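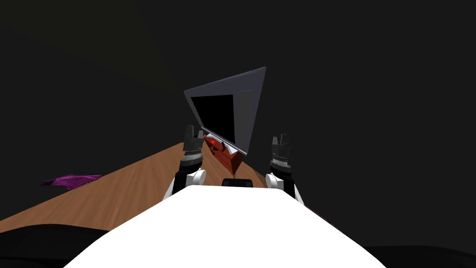
4. Reglas de trabajo para puestos de dos brazos

Esta sección aplica a todos los puestos Trimow, en simulación y en planta. Leer entera antes de habilitar motores. Las reglas son las mismas en los dos casos, y se empieza siempre por el simulador. En la prueba de mesa los brazos salen a ambos lados del cuerpo blanco, las dos pinzas quedan abiertas y por delante, y los objetos van sobre el tablero: monitor, cajonera, y el trapo o lo que se use de pieza blanda a la izquierda, apartado de las pinzas. Fondo oscuro, sin paredes. Sirve para practicar 4.1 y 4.2. No sirve para validar distancias a personas, para eso ver 4.4.

4.1 Antes de arrancar

1. Abrir el proyecto en Muvus y comprobar que la versión de la escena coincide con la de la hoja de puesto.
2. Confirmar modo: SIM o REAL. Lo lee en voz alta el operador, lo repite el segundo.
3. Pinzas abiertas. Ninguna pieza entre los dedos al habilitar.
4. Revisar que no haya objetos altos dentro del volumen de barrido. Los monitores cuentan como obstáculo aunque el brazo "nunca pase por ahí".
5. Cargar límites de velocidad. Perfil reducido por defecto.
6. Probar paro de emergencia. En SIM también, con el botón físico conectado.

NOTA: si aparece el código 483 al cargar límites, el perfil no corresponde al brazo. No forzar. Cerrar, volver a seleccionar y cargar otra vez.

4.2 Durante el movimiento

1. Primer ciclo paso a paso. Segundo ciclo continuo, a velocidad reducida.
2. Un solo operador con mando. Si se cambia de operador, parar y volver al punto 2 de 4.1.
3. Brazos independientes: definir zona de cada uno y zona comun. En la zona común entra uno solo a la vez.
4. Materiales blandos (telas, plumas, bolsas): siempre con una sola pinza hasta tener aprobada la trayectoria de dos.
5. No apoyar el cuerpo del robot contra el borde del tablero. Dejar holgura.

PRECAUCIÓN: una tela enganchada en los dedos no siempre dispara la detección de fuerza. Parar, deshabilitar, retirar a mano.

PRECAUCIÓN: muebles con cajones, comprobar que estén cerrados y trabados. Un cajón abierto cambia el volumen de colisión y la escena no se entera.

4.3 Paso de SIM a REAL

1. Mínimo 9 ciclos seguidos sin aviso en simulación. Un aviso pone el contador a cero.
2. Exportar registro y adjuntarlo a la hoja de puesto.
3. Firma de Carla Issa o de Rami Najjar. Sin firma no se conecta.
4. Medir la mesa real. Diferencias con el modelo se corrigen en el modelo, nunca "a ojo" en la trayectoria.
5. Repetir 4.1 completo.

NOTA: objetos que estén en la escena pero no en la mesa real (o al reves) van anotados uno por uno. Esto falla mas que lo demás.

4.4 Personas cerca

1. Dos personas por puesto. Una opera, otra vigila con la mano en el paro.
2. Nadie entra en la zona marcada con motores habilitados. Tampoco para recoger algo que se cayó.
3. Visitas: fuera de la línea, robot deshabilitado.
4. Mangas sueltas, cordones y credenciales colgantes, fuera.

4.5 Incidencias

Parar primero, escribir después. Hoja de incidencias en la carpeta Tarawneh, subcarpeta del puesto. Poner modo, brazo (izq/der), paso y qué había en la mesa. Guardar el registro antes de reiniciar, se sobrescribe.

Contacto leve sin daño: avisar a Jad Awad. Contacto con persona, aunque sea leve: puesto cerrado hasta revisión de Antonina Palamarchuk.

Cambios desde la edición de mayo: punto 4 de 4.2 nuevo, punto 1 de 4.3 corregido (antes decía 4 ciclos).

Siguiente sección: 5. Calibración de pinzas con Flovau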